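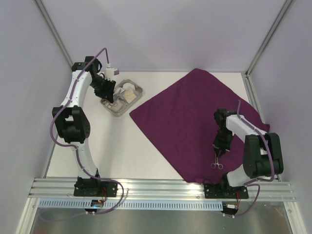 A purple cloth laid out on a white work surface.

Grarkora Match
Three-way invoice matching for accounts payable
Sold and supported by Westura

Software
Accounts payable
Matching and approval
Grarkora Match

Overview

Grarkora Match compares a supplier invoice with the purchase order and the goods receipt, line by line, and tells your accounts payable staff which lines agree and which don't. Invoices that agree are released for payment. Invoices that don't agree go to a queue with a reason code.

The maker's brochure calls this "touchless payables." We don't use the phrase. We have set up enough matching products to be wary of any claim that people stop touching invoices. In a company with tidy purchase orders, most of the easy work goes away. In a company where buyers phone in an order and raise the paperwork on Sunday night, the software will mostly give you a longer list of exceptions than you had before, with better labels.

If you are in the second group, please read the section on purchase orders before you ask for a quote.

What it does

Reads invoices from email, scanned paper and the usual electronic formats
Matches on order number, item, quantity, unit price and tax
Handles partial deliveries and split invoices against one order
Holds duplicates by supplier number, invoice number and gross amount
Posts to the ledger with the account coding taken from the order
Keeps a change log that can't be edited from the user screens

What it doesn't do

Grarkora Match doesn't negotiate with suppliers, forecast cash or replace your general ledger. It won't code an invoice that has no order behind it. There is a feature called Suggested Coding that tries, using past postings from the same supplier. We leave it switched off at installation. It does fine with the phone bill and badly with anything that changes from month to month, and a wrong suggestion that looks sensible gets approved.

Tolerances

You can set price and quantity tolerances by company, supplier group or item group. A tolerance can be a percentage, a fixed amount or whichever is lower. Take the last option unless your auditors want something else.

Be careful here. Every matching product looks good in a demo with wide tolerances, this one included. At Kasten, a parts distributor, the first trial ran with the factory settings, and the match rate looked wonderful until Parisa Alipour in their payables office pulled the small price differences for a single supplier and added them up. They ran the trial again with tight settings. Of 1,307 invoices in the second run, 66 stopped on price alone. The supplier had been billing from an old price list. The software would have let every one of those through on the settings it shipped with.

Purchase orders

Matching needs an order with a real quantity and a real unit price. Blanket orders written as "1 lot, services as agreed" can be loaded, but all the program can check is whether there is money left on them. That is a budget check, and you may already have one.

Before quoting we ask for an export of closed orders and the invoices that went with them. Siamak Bakhtiari goes through it and writes you a short note on what would have matched and what would have stopped. The note is yours to keep whether you buy or not. Some companies have read it and spent the money on buyer training, and we think they were right to.

Goods receipts

Receipts can come from your warehouse system or be keyed by hand. The phone app for receiving is poor. It logs out when the signal drops and doesn't save a half-finished receipt. The maker says a new version is coming in March. We'd plan around the one that exists.

Reports

There are 9 standard reports. Two of them earn their place: Open Exceptions by Age, and Received Not Invoiced, the one your controller will want at month end. The dashboard has a dial showing "efficiency." We asked how the score is worked out and got an answer we couldn't follow, so we tell customers to ignore it.

Technical notes

Editions: Standard and Multi-Company
Hosting: on your own server, or hosted by Poltport
Ledger connection: file exchange or web service
User roles: clerk, approver, controller, administrator, read-only
Sign-in: single sign-on in both editions
Archive: original invoice stored with the posted document
Screen languages: English, German, Spanish

File exchange is slower and dull – we still recommend it for a first installation. When something goes wrong you can open the file and look at it.

Price and contract

Licensing is by invoice volume, counted per year. Users are free. Rejected invoices and duplicates count toward the volume too, a rule we have argued against without success, so ask for your spam and statement mail to be filtered out before it reaches the reader.

The minimum term is 2 years. Support is charged from the day of installation, even if you go live later. Rainer Ruppert handles contracts and will send the full terms before any meeting if you ask for them.

Related products

Grarkora Expense
Grarkora Archive
Westura supplier file cleanup (service)

Ask for a trial

Contact Forough Jafarzadeh in sales with your ledger name and your yearly invoice count. Trials run on your own data. We don't offer the sample company demo, as everything in it matches.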